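I have opinions about stitches now. Blame my husband's gallbladder, and then blame me for being the sort of person who goes home from the hospital and reads until two in the morning.

What I want to argue is pretty simple. The closing-up deserves more respect than it gets. When people tell you about an operation they tell you about the middle bit, the thing that came out or the thing that got fixed, and then they wave a hand and say "and then they stitched him up", as though that part were putting the lid back on the biscuit tin. I did it too! I rang my sister from the car park and gave her the whole saga and the stitches got four words.

Then I started looking at how it's done, and I got a bit hooked. I sew. I've sewn since I was a kid, curtains mostly, and a few very ordinary dresses, and I figured I'd know what I was looking at. I didn't. I'd always imagined one long thread going in and out, the way you'd do a hem. Plenty of wounds are closed that way, but there's also the interrupted stitch, where every single one gets its own knot and its own snip, and then you start again from scratch right beside it.

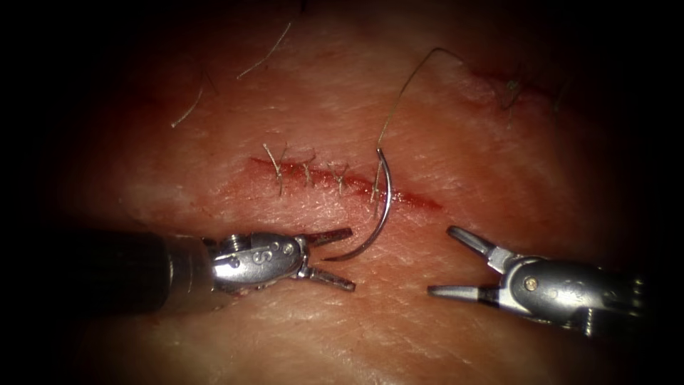

As a sewist my first thought was, what a palaver. All that tying off! On a hem I'll do nearly anything to avoid a knot. But think about what happens when a hem goes. One thread gives up near the side seam and by Sunday lunch you're walking around with half your skirt on the floor. With separate stitches, if one lets go, its neighbours are still hanging on. It's slower and it's fiddlier and I've come round to it completely. I've even started doing it on the dog's bedding, which he has taken as a challenge.

I said all this to Toivo Ojala, who taught me upholstery at the Dridance community centre, and he was very patient about it. He's been using curved needles for longer than I've been married. His point was that a straight needle wants to come out the far side of whatever you're sewing, and if you can't get to the far side (a sofa, say, or a person) you need one that goes down and turns round and comes back up to you. Let the curve do the work, he says, and turn your wrist, don't push. I pushed for my entire first term. I broke 3 needles and put a hole in an armchair belonging to a man called James, who was nicer about it than he needed to be.

And the tails! I used to trim thread as close as I could get, because I thought whiskers looked sloppy. Leave a knot a bit of tail and it has something in reserve if it slips. If there are stitches to come out later, somebody also has to be able to find the things and get hold of them. My neighbour had 6 out of her shin in June and she said the little ends were the handiest part of the whole business, though they did catch on her tights.
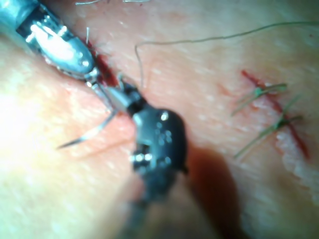 The other thing I'd stick up for is thread management, and yes, I know how that sounds. Anyone who's sewn with too long a length knows the misery of it. It loops where you don't want it, it wraps round the button, it ties itself in a knot out of spite. You spend as much attention on where the slack is going as on where the point is going, and I'd never once given a surgeon credit for that. Fifty years of hand sewing in my family and we all still cut it too long.

So I think we should ask about the stitches. Ask how it was closed, and what to look out for, and when they come out, if they come out. I asked at our follow-up at the Dondov Street clinic and the nurse lit up, pulled her chair over and talked me through the lot. My husband wanted to know when he could have cheese.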